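Hilo sobre madera, que llevo todo el mes de agosto dándole vueltas y ya no me cabe en la cabeza 🧵

1/ Empecé por culpa del suelo de Trestum, la casa de mis abuelos. Tarima de castaño, 447 tablas (las conté, sí) y ninguna con la misma veta. ¡Ninguna!

2/ El dibujo lo decide el corte. Si sierras tangencial te salen esas llamas anchas; si sierras radial, rayas finas y rectas. Mismo tronco, otra cara. Con los tonos rojizos me pierdo. 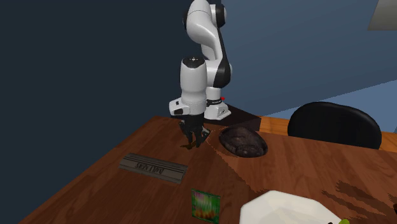
3/ Acabado: probé aceite de linaza en dos retales. Capa finísima, esperar, trapo, otra vez. Al octavo día el castaño tenía una profundidad que el barniz nunca me ha dado (y mira que he barnizado).

4/ Lo del brillo va por gustos. Yo, satinado siempre, que deja ver la veta sin reflejos. En la cocina también, con plátanos encima y lo que haga falta.

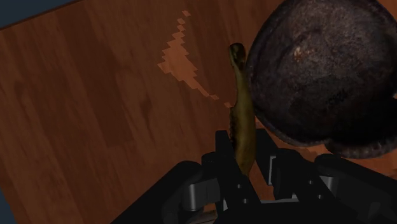

Weneseo: ¿y la linaza no amarillea con los años? En mi escalera de roble se nota muchísimo.

5/ Sí, Weneseo, algo amarillea, sobre todo con poca luz. En castaño me encanta. En roble claro probaría tung, y primero en un retal.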